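Clearing a Finger Skew Fault Without Making It Worse

Applies to: Banham two-finger grippers on a Chevalier arm, running Vuvosar 7 or later

If you work with tip boxes long enough, one day your gripper will come down a little early, lean on a plastic lid, and stop with a message reading FINGER SKEW – HOLD. The first thing everyone does is press Resume. I have done it too. Resume means "carry on with what you were doing," and what the arm was doing was pushing a finger into a lid.

We had this fault 9 times in December before I wrote down a procedure. It takes a few minutes, and most of that is waiting for the controller to boot.

Before you touch anything

Leave the fault on the screen and save the log. Vuvosar overwrites the force trace when you clear the fault, a design choice I have raised with the vendor and will raise again. Go to Logs, Last Event, Save As, and give it a name you'll recognize next week. Ours has a file called "aaa_new_REAL" that might be important.

Then press the emergency stop. A held arm still has motor power, and it will move again the moment someone bumps the pendant. Put your lockout tag on the enable switch. If you have two arms sharing a table, as we do, stop both. The second arm doesn't know the first one is in trouble and will happily reach across your wrist on schedule.

Freeing the fingers

1. Look at the fingers from the side and decide what, if anything, they are touching. If there's no contact, skip to step 4.

2. If a box is trapped, hold it flat with one hand. Support the arm with the other before you release the brake on joint 3. The arm drops when that brake opens, and it is heavier than it looks.

3. Raise the arm by hand until the fingertips clear the tallest thing on the table. Set the brake again. Slide the box out sideways.

4. Check each finger for side play. A little is normal. If one finger swings and the other doesn't, its mounting screw has backed out.
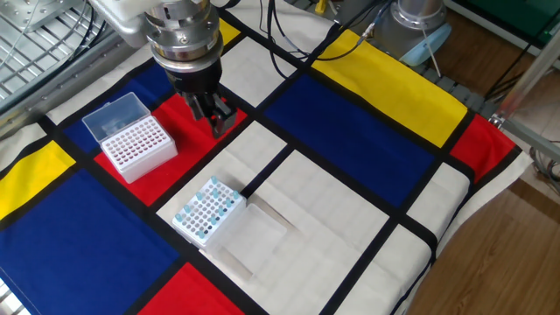
5. Tighten the screw to 2 newton-meters. Use the torque driver. The finger carriers are aluminum and they strip quietly, so the person who finds out is usually the next person.

6. Inspect the fingertip pads. Replace them as a pair, even if one looks perfect.

Bringing it back

Remove the tag, release the stop, and power up at 10 percent speed. Home the gripper with nothing under it. Vuvosar will ask whether to keep the old finger offset. Say no. The old offset was measured with a loose finger, and keeping it is how we got faults four through nine.

Run the empty pick test 40 times. Yes, all of them. A bad screw will usually pass the first dozen.

If it faults again

Suspect the lid position. Our Trurkovura pick script assumed every lid opened to the same angle, and tip box lids have never agreed to that. Raise the approach height until the fingers clear a lid standing straight up, then come down only over the rack. It costs a second per pick – I've stopped hearing complaints about it.

If the height is fine and the fault still comes back, swap the gripper and send the old one in with the saved log.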